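Spreadsheets, sundries and a second arm

Well, the budget is in! I sent it off on 23rd January with my tea going cold beside me, and I've been wanting to write this up ever since, partly for the two or three of you who emailed after my December post asking what a small two-arm setup costs to run. I'm not going to give you the whole spreadsheet (it has comments in it that I'd rather my mother didn't read) but I can tell you where the surprises were.

The big one is that the arms were the easy bit. You get a quote, you gulp, you put the number in the box. Tokgate quoted us for a matching pair and Clondine quoted us for the same kind of thing with a longer warranty, and after a week of dithering I went with the warranty. I've broken enough things by now to know myself.

Then come the fingers. I'd put down one line for "grippers" and thought I was done, bless me. Gøran Eklund looked over my shoulder and asked how many spare sets of fingers I'd allowed for, and I said none, and he just went and made a coffee. So there are now 15 spare sets in the plan, which sounds like loads until you think how often a fingertip gets pushed into a tabletop by somebody learning the controls. The ridged ones grip better on soft things and I'd happily pay extra for them. Benmoussa do them in small batches and they answer the phone, too, so that's where the order is going.

Cables! I will go on about cables until somebody stops me. Longer than you think, and then a bit longer again, plus ties and clips and clamps to keep them out of the way. I had £40 down for the lot. It's now £565 with the proper extension leads and the sleeving, and I still have a nasty feeling I've missed one. If you only take one thing from this post, go and measure from the plug to the arm at full stretch, not from the plug to the table leg like I did.

And a line for things to pick up, which the finance people queried straight away. I do see why, "fruit and felt" looks very odd on an equipment form. But you do need a good mix of shapes and surfaces, some of them soft, and you need to be able to replace them when they get tatty. I've put it all under "handling stock" now and it sailed through. We got most of ours from a homeware clearance at Grollarside, where I also came away with a lamp I didn't need.

A couple from the table, with a bit of handling stock in each:
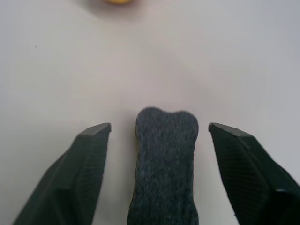
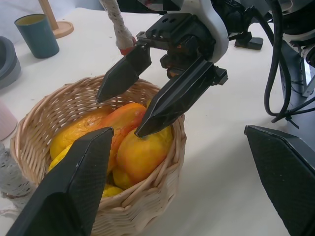 Where was I? Oh yes, the wrist cameras. I very nearly cut them. They were sitting there on the sheet looking like a luxury and I had the cursor on the row, ready to delete, when I remembered how much time I'd spent last year squinting at a side view trying to work out if a finger was touching something or just behind it. They stayed. What went instead was the fancy adjustable bench, and we'll manage with the plain white tables we've got (they're fine, they just show every mark).

The bit I'm still unsure about is the servicing. Clondine offer a yearly visit and it's almost the price of a new wrist, and I can't decide if that's sensible or daft. Gøran says skip it and put the money by for repairs. I've left it in for year one and taken it out for year two, so we'll each get to be right for a while.

Next job is working out who's trained to use what, and finding somewhere to keep all those spare fingers that isn't my desk drawer. If any of you have a storage box you swear by, with dividers that stay put, please leave me a comment. I've been through two already and the lids were hopeless on both.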